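The smart valve nobody needed

Every trade magazine I open has a page telling building owners to fit self-balancing radiator valves.
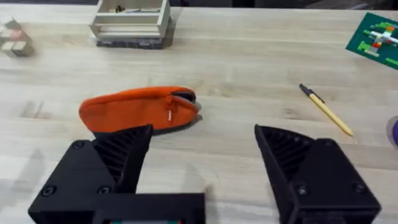 The pitch from makers such as Clulteo is that the heating looks after itself once they are in. I have my doubts. At Sketlow, a block of 100 flats, the valves went in five years ago and the top floor still rang up cold every Sunday. The pipework was full of sludge and the pump was set too high — faults no valve can cure.

Parum, who did the job, blamed the tenants. A decent flush and a day with a pressure gauge would have cost far less. I would want to see 13 months of fuel bills, before and after, from a building I can visit. So far I have been sent a brochure.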